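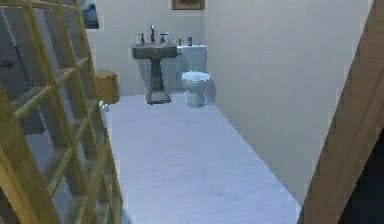
Bianka Dobos replied that a downstairs loo adds nothing to the rent you can ask, and that I'd be better off putting the money into the boiler. I've had that in my head all week, so I thought I'd throw it open to you lot.

Background for anyone who missed my last thread – we're letting out the ground floor in Dilleck while we're away for work, and I can't decide what to ask for it. Two agents have been round. Castum say 1120 a month, Hegedűs say I'm dreaming and should knock a fair bit off. Neither would put anything in writing until I signed up with them! Is that normal? And do I go through an agent at all, or just stick it on Jekex and deal with people myself?

Posted by mossybrick, March 1, 2021
19 comments

tallowfield
Totally normal, sadly. Castum always go in high to get your signature and then ring you a month later suggesting a "small adjustment". They did it to my sister and she sat with an empty flat from November until after Christmas. I'd take the lower figure and sleep at night.

pennyroyal_k
Disagree with tallowfield. You can always come down but try putting it up once someone has moved in. Start high, give it a fortnight. And get your own inventory done whoever you go with. Mine was four lines long and I lost every argument over the deposit. Go round every room and write down the state of it, marks and all.

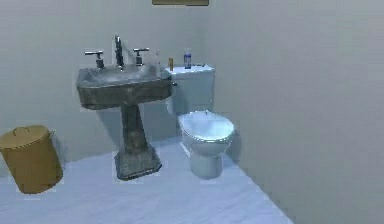
The sink, back corner

mossybrick
Thanks both. I've started the inventory and it's taking forever, I keep finding cupboards I'd forgotten we had. How much detail do you go into? Do I really need to list every curtain hook?

pennyroyal_k
Yes to curtain hooks. I mean it!

Bianka Dobos
I still say boiler. Tenants will forgive an ugly room but they won't forgive a cold one. I spent 500 on a proper service and new valves before my last let, and I didn't get one phone call all winter.

tallowfield
Fair point about the boiler, but that's nothing to do with what she can charge, is it? Nobody reads a listing and thinks ooh, new valves.

Bianka Dobos
They do if you write it in the listing.

mossybrick
Ha, OK, boiler man is booked. Next thing – keys. Do you let tenants have locks on the inside doors? One couple asked on the phone and I didn't know what to say.
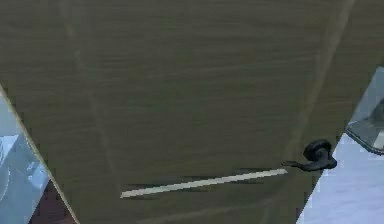

Door, close up

gribblewick
I wouldn't. You end up with lost keys and somebody's cousin taking a drill to it. Put it in the agreement that they ask you first. As for Jekex, I've let through them twice and it was fine, but be ready for messages at midnight asking if the price includes a parking space, when the ad says in capital letters that it doesn't.

pennyroyal_k
Twice through them and you'd go back? I lasted one afternoon.

gribblewick
Cheaper than an agent though. I'd go back tomorrow.

mossybrick
Right, I'm going to try Jekex at the higher price for two weeks and then ring Hegedűs if it's all midnight parking people. Will report back. Does anyone have a decent agreement I could copy from?

Share (2)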